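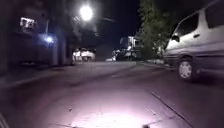
Running holiday flats to a schedule: Ľudovít Michalík on locks, hot water and the four-hour turnover

Ľudovít Michalík manages 19 short-stay units in the Lomeck building at Ellenport, a block of studios and one-bedroom flats two streets back from the water. Before that he spent six years as a building services technician, mostly on small commercial boilers, and he still talks about accommodation as a maintenance problem with bookings attached. We spoke in the ground-floor store room, where he keeps the spare parts, the linen and a desk.

The units are let under one listing company, Kubíček, which takes the bookings and handles payments. Everything from the front door inward is Michalík's responsibility. Checkout is at 10 am and check-in is at 2 pm, and most of what he does is organised around the four hours in between.

"The cleaning is the easy part to plan," he said. "A studio takes one person an hour and a half if the last guest was reasonable. What eats the time is faults. You strip a bed, you find the slats have come out of the rail. You go to fill a bucket and the mixer tap is stiff. If the cleaner has to ring me and wait, the whole floor slides."

His answer was to give the cleaners a fault sheet with fixed codes. There are 40 codes, printed on a card that hangs inside each linen cupboard. A cleaner who finds a slow basin writes the code and the unit number and moves on. Michalík collects the sheets at noon and sorts them by whether the unit can be let that night without the repair.

"Slow basin, let it. Dead hob, don't let it until it's swapped. I keep two spare hobs, the plug-in kind with two plates. The kitchenettes were all built to the same drawing, so any hob fits any cut-out. If the owners ever ask me whether they can have something different in their own unit, that's the reason I say no."

The kitchenettes were fitted during a refurbishment that predates him. Each has a sink, a bar fridge, the two-plate hob and a small convection microwave on a shelf. He would have left out the microwave's convection mode. Guests use it to roast meat, the vent sits under a shelf with a clearance of a few centimetres, and the underside of the shelf discolours. He has put a sheet of stainless steel under each one, screwed through from above with washers to leave an air gap.

Hot water took up the larger part of our conversation. The Lomeck has a central plant with a recirculating loop, and when Michalík started there were regular complaints from the top floor that the shower ran cool for several minutes in the morning. The previous manager had turned up the cylinder temperature, which did little for the top floor and made the ground floor taps uncomfortably hot.

"The loop wasn't balanced," he said. "You have a pump pushing water around the building and several return legs. The water takes the short way home. So the ground floor gets plenty of flow and the top gets whatever is left. Raising the temperature doesn't change the flow. You have to throttle the short legs so the long one gets its share."

He fitted balancing valves to each return over two winters, working on one leg at a time so that no more than four units were ever without water. He set them with a clip-on thermometer, adjusting each valve a quarter turn and then leaving it overnight before taking another reading. The procedure is slow. He thinks most people who attempt it give up after the second evening, when the readings on the other legs have moved.

"They do move. You close one, the rest change. You write them all down every time, the ones you touched and the ones you didn't. After a few rounds the changes get small and you stop."

Each shower also has a thermostatic mixing valve behind an access panel. These are checked once a year, in the low season, and the strainers are cleaned at the same visit. He records the outlet temperature before and after cleaning. Where the two readings differ by more than a couple of degrees he replaces the cartridge and keeps the old one for parts. 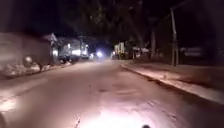

The electronic locks are a Zotadby keypad model, battery powered, with a code that is generated for each booking and expires at checkout time. Michalík did not choose them and was sceptical when Kubíček proposed the change. Until then, guests collected keys from a row of small combination boxes by the rear entrance, and the combinations were changed by hand.

"With the boxes, the failure was always a person," he said. "I forgot to change the number, or the guest took the key to the airport. With the keypads, the failure is the battery or the clock. I can plan for batteries. The clock I had to learn about."

The clock problem appeared at the first daylight saving change after installation. The locks hold the time internally and update it only when a phone or the corridor gateway connects to them. Three units on the second floor, at the far end from the gateway, had not connected for some time. Their codes went live an hour late by the wall clock, and guests arriving at 2 pm stood in the corridor until 3 pm. He now walks the building with a phone on the day before each change and forces a connection at every door.

Batteries are replaced on a fixed interval regardless of the reported charge. He considers the charge indicator unreliable in cold weather, when the door faces on the open walkway drop well below the corridor temperature and the voltage sags under the load of the motor. In practice the batteries come out with some life left in them and go into the television remotes.

A mechanical key override exists on every lock. The keys are in a cabinet in the store room, and a second set is held by Miloslav Lukáč, who covers nights. Lukáč joined us for part of the interview and was able to give the actual call figures, which he logs in an exercise book. He recorded 469 calls over the past year between 6 pm and 8 am.

"A lot of them are the wireless," Lukáč said. "The password is on the fridge, on the card by the bed and in the message they get before they come. They ring anyway. I don't mind it, it's a short call. The next lot is how to turn the sofa into a bed."

The sofa beds are the item both men would most like to replace. They are a fold-forward design in which the seat must be lifted past an upright position before the latch releases. Guests tend to pull the seat outward, which loads the hinge sideways and eventually bends the pivot pin. Michalík stocks the pins in a slightly larger diameter than the original and drills the bracket to suit. The repair takes twenty minutes with the sofa on its back.

"I wrote instructions. Then I wrote shorter instructions. Then I put one arrow on the frame with the word LIFT, and the pins last longer now," he said. "Long instructions don't get read at ten at night with two kids."

Linen is owned by the building and washed off site. Each unit is allotted three full sets: one on the bed, one in the cupboard and one at the laundry. Towels run at four sets, as they wear faster and are more often rejected at inspection. He moved from coloured towels to plain white two years ago. White shows stains more readily, but it can be washed at a higher temperature and a replacement always matches. Fitted sheets are marked at the hem with a laundry pen, D for double, Q for queen, S for the sofa mattress. Before the marking, the cleaners were unfolding sheets to find the size and refolding them, and he timed this at several minutes per unit.

Extra linen in the unit is a point on which he disagrees with the listing company. Kubíček would like a spare set left in every wardrobe, and advertises it. Michalík says that anything left in the wardrobe has to be treated as used.

"You can't tell by looking. Somebody slept under it or somebody didn't. So it all goes to the laundry, and you're paying to wash clean sheets. I put the spare set in a sealed bag with a paper band. If the band is whole, it stays. Kubíček said the band looks like a hospital. Fine."

The bags were introduced in December, at the start of the busy season, and he has kept them.

On pricing and marketing he has little to say, and says it is not his department. He does read the reviews, and extracts from them anything that can be traced to a fault. Comments about noise are matched to the unit below and above. A run of remarks about a humming sound in one ground-floor studio led him to the recirculating pump, which had been bolted straight to the wall. It now sits on rubber mounts with a short flexible hose on each side.

Smoke alarms are interconnected and mains powered with a backup cell. He tests them by floor, between 11 am and noon, when the units are open for cleaning and the cleaners have been told. The test is entered in the same book as the lock batteries and the mixing valves. There is no software for this. He tried a maintenance package for one season and found he was filling in the book first and typing it up in the evening.

His list for the coming low season has the bathroom exhaust fans at the top. The existing ones run only with the light switch, so a guest who showers by daylight leaves the room damp, and the ceiling paint in the interior bathrooms is starting to lift at the joints. He intends to fit fans with a humidity sensor and a run-on timer, beginning with the four units that have no window. The paint will wait until the fans have been running for a month.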